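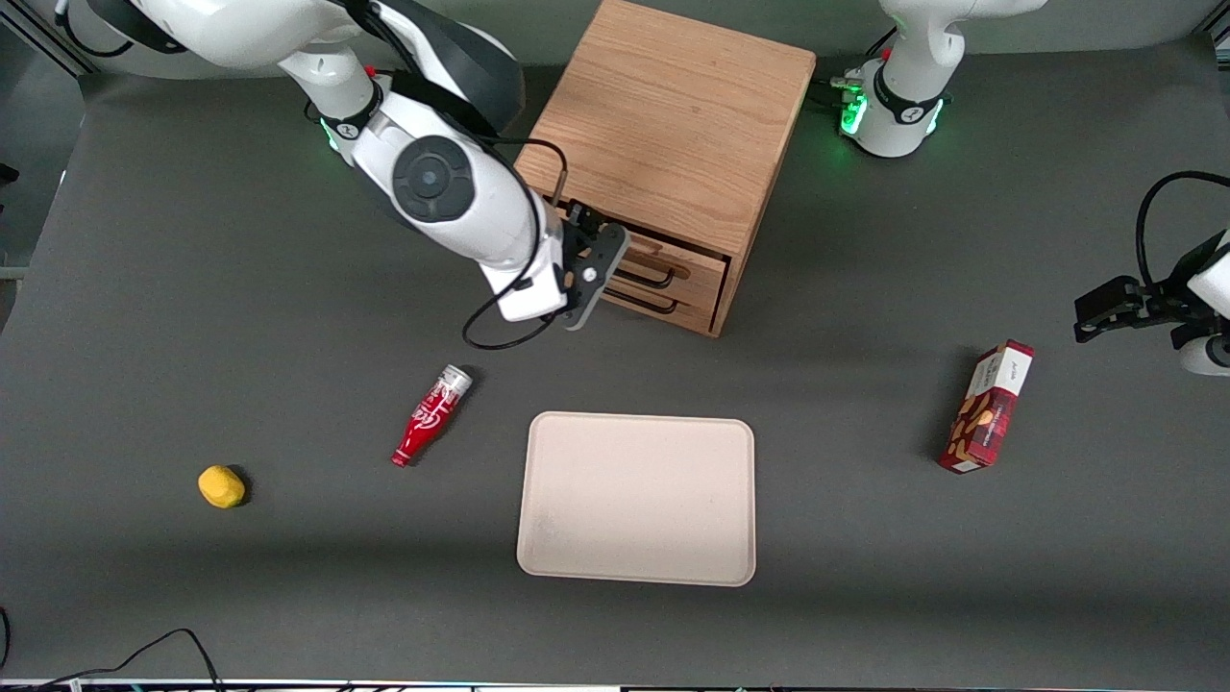 The Pundgate swap room opens again in January, and I stopped by early to see what had come in since the fall. Quite a lot! The shelves in the back are full of small storage, the kind of thing you stick on a desk and fill with stamps and dead batteries, and I have a soft spot for all of it. My favorite is the little oak cabinet, two drawers with slim black bar handles and a nice bit of grain across the flat top. I'd keep tea in it, my sister says sewing stuff, and we argued about that all the way home.

Tarcísio Figueiredo, who sets up the room, told me 136 pieces have been tagged so far (last year they opened with 69). He's had a big drop-off from Macedo Street after the apartments there were cleared, and the Fedby shop sent over its leftover hooks and drawer liners. "Bring a box," he said. "We always run out of boxes."

You can take up to two things per visit, and you don't have to bring anything to swap. Chairs and bigger stuff are in the side room — ask at the desk and they'll let you in. Doors open at 10 in the morning and there were 50 people in line last time, so I'm going early with a thermos. Parking is behind the Cluvau building, and the gate code is the same as before, 2215.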